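Drallholm mesh strainer bowl with small steel bowl - quick review

Bought in August, used most days since then. Short on time so this is the short version. Four stars.

What you get: one big strainer bowl, fine mesh, smooth rolled rim. One smaller solid steel bowl, mirror finish, sits right inside it. No lid. No handle. I was after something for rinsing rice and quinoa that wouldn't lose half of it down the drain, and my old plastic colander was shot.

The rim is the best part. No sharp seam, nothing for grains to get stuck under. Stands flat on the table by itself, so you can set it down full and walk off. On mine the mesh has held its shape fine, even after I dropped a can of chickpeas in it (still in the can, dont ask).

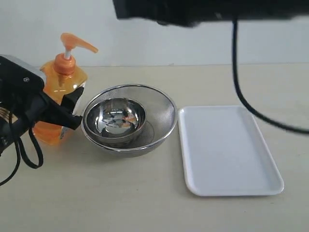

Krystyna Rutkowska: Does the small bowl wobble once it's in the strainer? I have the Plonmont one and the inner bowl slides all over, drives me nuts.

It moves, yes. Sits off to one side if you don't center it, and then it stays there. Doesn't bother me. If you're whisking in it, take it out and put it on a towel.

Cleaning. Mesh is OK if you get to it right away. Leave starch on overnight and you'll be there with a brush. I did this on a Friday and regretted it Saturday. The small bowl wipes clean in seconds but shows every fingerprint and every water spot, so if that sort of thing bugs you get a brushed one instead. Mine gets a quick dry with a dish cloth, most of teh time. 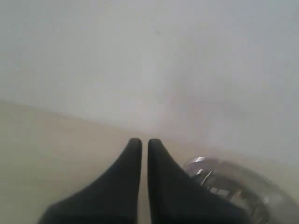 Shiny steel, pale wall behind.

Size - a bit smaller than I pictured from the listing. Pasta for 2, fine. Pasta for the whole family, no, you'll want the big colander back. Berries, rice, lentils, washed herbs, all good.

I also use the small bowl for oil and dressings, nested in the strainer so there's less to put away after. Big bottles are the real test.
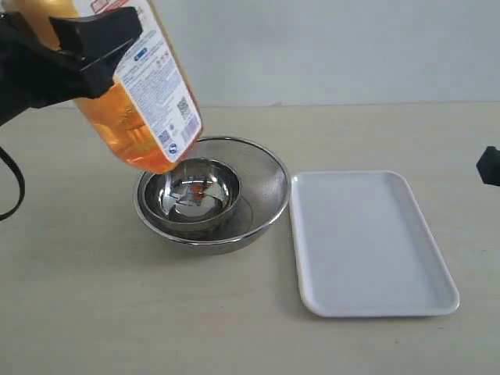 Wide enough at the top that I don't have to aim too hard, and the rim is easy to wipe down after. Do watch for drips though - oil in fine mesh is a pain, needs hot water and plenty of soap, and you have to do both sides.

Gripes: no handle, fingerprints, could be one size up. Would I buy it again, yes. Would skip it if you already own a decent fine strainer and any metal bowl that fits in it, same thing basically.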